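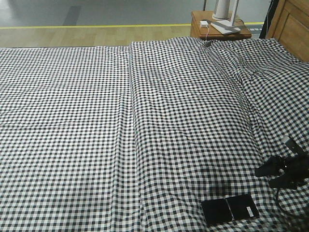
Gathering Demonstrations for a Bed-Tidying Policy
Final Project Report, Undergraduate Robotics Practicum
Eduardo Bettencourt and Zeeshan Lodhi

1. Purpose

The practicum asked each team to collect a set of demonstrations that another group could use for training without further help from the people who recorded it. Our team was assigned household fabric. The task was limited to a bed: smooth a rumpled area of the sheet, or move a small item lying on it to a target area. The training itself was carried out by a separate team and is covered in their report. This report describes how the examples were gathered, checked and labeled, and what we would change.

2. Setting and Equipment

Recording took place in the furnished bedroom of the Hamdan teaching apartment. The room contains a bed with a wooden headboard and a nightstand with a lamp. The bed was made with a black-and-white gingham sheet. The pattern was chosen on purpose. On a plain sheet, shallow folds are hard to make out in a camera view, while on a check they bend the lines and darken the squares between them. Zeeshan Lodhi argued for a second, plain sheet as a comparison, and this was adopted for the last part of the collection.

A fixed camera covered the work area. The arm was driven by a student operator through Posutberg, the department's teleoperation program, and every episode was stored together with the operator's commands. Labels were entered afterward in Mellimus.

3. Procedure

Each episode began with the arm in its rest pose and the sheet arranged according to a printed card. The cards gave the part of the bed to be disturbed, the kind of disturbance (pinch, push or gather) and the items to be placed, if any. Items were flat or nearly flat, and several were black so that the gripper and the object would be close in color. We expected this to be difficult for the learning system and wanted it well represented.

The operator then had 2 minutes to complete the task. Episodes that ran over were stopped and kept, with the label "incomplete." Early in the term we had been deleting them. Our supervisor pointed out that the training team had asked for unfinished attempts as well, and the practice was changed.

Operators worked in pairs and traded places at the end of each card set. The person not operating reset the sheet. This proved to be the slowest part of the work, and most of the Thursday session was spent rewriting the cards so that a reset could be done from one side of the bed.

4. Results

The collection closed in July with 2119 episodes. Of these, 400 were recorded on the plain sheet. All episodes were reviewed by a student who had not operated the arm during the recording. The reviewer marked each one as complete, incomplete or unusable. Unusable episodes were mostly those in which the gripper's cable had dragged across the fabric and made folds that were not on the card.

5. Problems Encountered

Cable drag was the most frequent fault. Tying the cable back helped on the near side of the bed but limited reach toward the pillows. A proper guide was ordered from Fudska and arrived too late to be used.

Label agreement was also weaker than planned. The word "smooth" was read differently by different reviewers - some accepted faint creases, others did not. We added reference photographs to the labeling guide and reviewed the early episodes again.

6. Recommendations

Future teams should fix the wording of the labels before recording begins, and should test the cable at full reach on every side of the bed. The plain-sheet portion should be enlarged. The present share is enough for a first comparison but does not include every card.

The card set, the labeling guide and the list of unusable episodes have been handed over to the practicum office with this report.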